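Week 2 notes – reading a room before you redesign it

Welcome back! A few of you asked me to write down what I rambled through at the end of class, so I've tried to put it in some kind of order.

We started with storage, which sounds dull until you live in a small place. The Tillville apartments we're using as our case study were laid out with almost no closets, and tenants bought big furniture to make up for it. In the Lunde block, one bedroom gave up a whole wall that way. I'd love you to think about clearance first (how far does a drawer come out, and can a person still get past it?) and looks second.

For the homework, draw your own bedroom from straight overhead. Use a scale of 1 to 16 and mark every door swing. Then draw it again from a steep angle, as if you were up on a ladder. People always find the second one harder! Keep the verticals consistent and don't fuss over shading.

Your pretend budget for the Gratier project is up to 3,000 dollars, and that includes paint. Yes, lamps count too. If you go over, tell me what you'd drop.

Readings are in the Cekeck packet, chapter 2. Skip the part on office layouts – we'll get to it later, and it's a slog. Bring a tape measure next time, plus tracing paper if you have any.

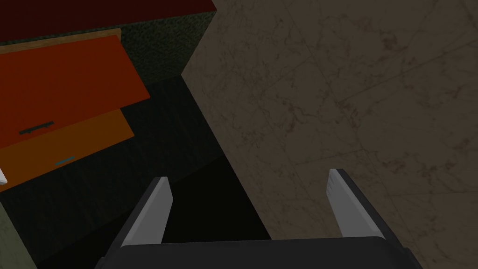 Drawings are due 12th July by email, and pencil is fine as long as I can read your measurements.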